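Chapter 2
Shared Workspaces: Rules Before Motion

By Eleri Watkins and Rahel Prantl

After reading this chapter you should be able to mark out a shared workspace, write a start-up check for a two-arm cell, and decide when a task has to be stopped and reset.

Chapter 1 dealt with single arms behind a fence. Most small cells built today look different. Two arms share one tabletop, the parts are light, and a person reaches in between runs to put things back. The risk assessment still comes first. It covers the arms, the grippers, the objects and the table itself, and it is done again whenever one of these changes. 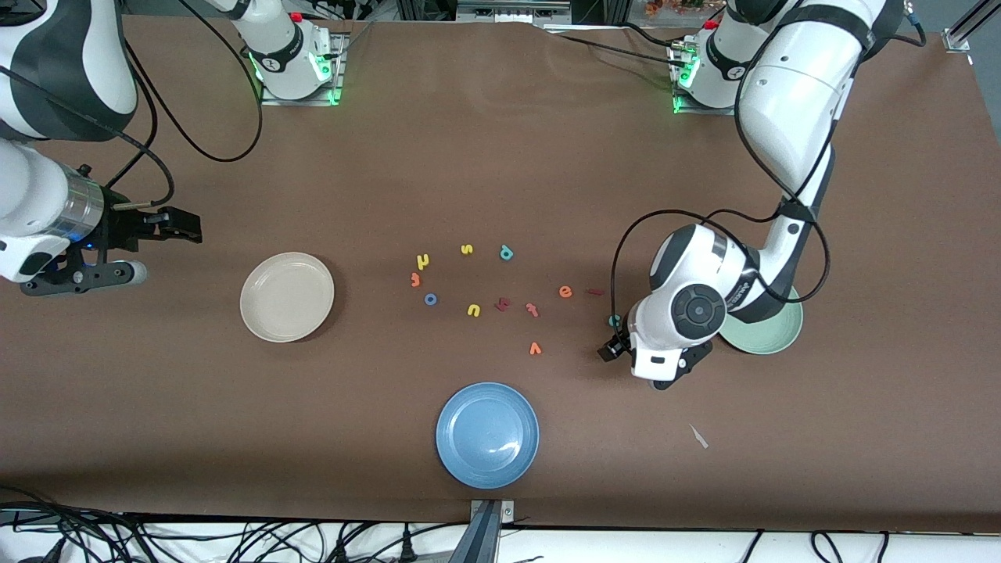 A written task sheet should name the objects in use, the area each arm may enter, and the speed limit for that area. Where the two areas overlap, the sheet says which arm has priority. Cables are part of the assessment too. A loop that hangs clear in one pose can catch on an elbow in another, so each arm is moved slowly through its full range before the first run of the day.

The Landlow workshop, which we follow through this book, learned this in March. Its sheet for a sorting task listed 16 checks, and none of them mentioned cables. Operators now walk the cell in pairs and both sign the sheet. The revised version has 19 checks and is printed at the end of the chapter.

Loose items need a rule of their own. Anything on the table that is not on the task sheet is removed before power is applied to the arms. If something drops or breaks during a run, the operator stops the cell, clears the surface and records the stop in the log.

2.1 Marking the Workspace

Start with the reach of each arm, measured with the gripper fitted. Draw both outlines on the same plan, then add the place where the operator stands.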